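# Piment replay and segmentation: frequently asked questions

Maintained by Senad Kelmendi. Corrections go to the Piment tracker, label `docs`.

### Which recordings does the segmenter accept?

Any episode exported by Flendell in the chunked layout. Older single-file exports must pass through `piment convert` first. The converter does not resample; it only rewrites the index.

### Why does my episode have fewer steps than video frames?

Frames without a valid pose are dropped before the action sequence is built. One test episode of 3000 frames came out at 2749 steps, a loss of 251. Run `piment audit` to list the dropped ranges. If they form a single block, check the tracker log for a relocalization event.

### Can I interpolate across the gap?

Up to 4 consecutive frames, yes. Longer gaps split the episode. The limit is set by `max_gap` and can be raised, but Catrin Vaughan's replay checks are only valid for the default.

### How is gripper opening computed?

From the fingertip positions in the image. The width is smoothed with a median filter and written to the `width` channel. On thin cloth the closed width is nearly identical with and without material between the fingers, so do not use `width` alone as a grasp label. The segmenter combines it with the mask output.

### What does the mask model do with patterned backgrounds?

It was tuned on plain table surfaces. Printed bedding raises the false edge rate, mostly along high-contrast scrolls and dots. Use the `textile` checkpoint and set `edge_prior: low`. Garments in a single color against a print segment acceptably; piles of mixed clothing do not, and should be excluded with a region file.

Pink knitwear on a blue patterned bed cover, two views: 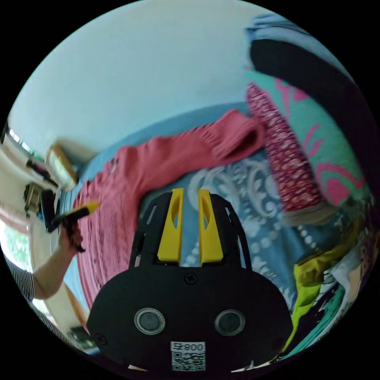
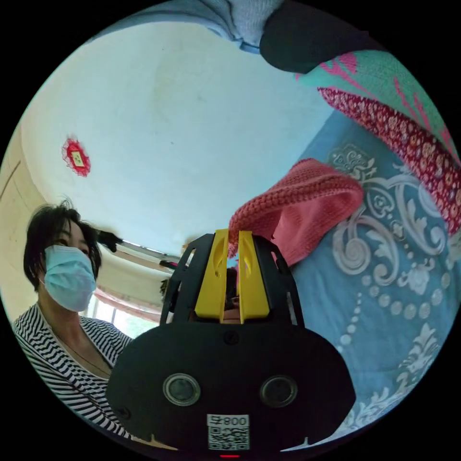
### Do people need to be masked before training?

The default pipeline masks faces and leaves hands and sleeves alone. Hands near the fingertips can be mistaken for cloth by the base checkpoint. Set `person_mask: full` if your policy reads the whole image.

### Where are the camera intrinsics stored?

In `calib/`, one file per device, keyed by device number. Piment expects the fisheye model. Loading a pinhole file raises error 691.

### Is Halász still supported as a planner backend?

Read-only. Existing plans load, but new ones must target Morngate.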